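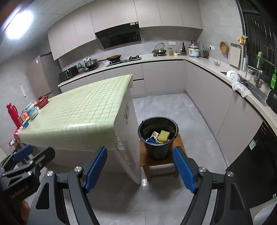 Footwear Retail Project, final report
Group 3

What we wanted to find out: do people who buy hiking shoes online pick the right size the first time, and does the size chart on the product page help them at all. Our contact was Joly, a small web shop that sells outdoor and work shoes. They let us see one season of order records with the customer names taken out.

Short version. The chart helps a little. The reviews help more. Half sizes are a mess.

Data. 3345 orders in the file. We threw out gift orders, kids' sizes and anything with more than one pair in the cart, which left 2254. Should have thrown out exchanges too but we only noticed in May and there wasn't time to redo the tables. Eamon thinks it doesnt change much. Mei-kuen thinks it does. See the limits part.

We also did a survey. 38 replies, mostly other students, so young and mostly sneaker people. Three said they never owned a hiking shoe in their life. We kept them in for the questions on size charts only.

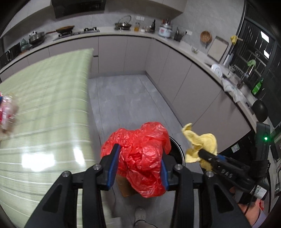 By Mei-kuen Tang, Eamon Ó Flaithearta and Xiomara Kowalczyk
Project supervisor: Fabrice Vidal

Shoe models. We looked at two, because they sell the most. The Clerell is a low shoe with a wide toe, comes in whole sizes only. The Condik is an ankle boot, stiffer, comes in half sizes. Both have the same chart on the page, which is already a problem. The chart gives foot length in centimeters and does not say if you measure with socks on.

What we found. Clerell buyers who came back mostly came back for a bigger size. Makes sense with whole sizes, a person between two sizes takes the small one and regrets it. Condik returns went both ways. A lot of the return notes for the Condik say "tight on top of foot" or something close to it, and no chart with only length on it can catch that.

People who opened the review tab before ordering returned less than people who opened the chart. We can't say the reviews caused it. Could be that careful shoppers read reviews. Xiomara went through the return notes by hand, which took forever, and the wording in the notes is often the same as the wording in the reviews ("go half up", "narrow heel").

Survey answers. Most people said they just order what they wear in sneakers. A few measure. One person traces their foot on paper and was very proud of it.

Limits. Exchanges left in, as said. Only one shop. No width data at all. The survey is too small to split by age so we didnt try. Also the page layout changed halfway thru the season, the chart moved from a pop-up to the bottom of the page, and we have no exact date for that.

What we told the shop. Separate chart for each shoe. Say socks or no socks. Put one line about fit right next to the size buttons. Maëlys Tanguy at Joly said the fit line is easy and the separate charts will have to wait for the next catalog.

Sources and the survey questions are in the appendix. Tables 1 and 2 got swapped in the printed copy, the file version is right.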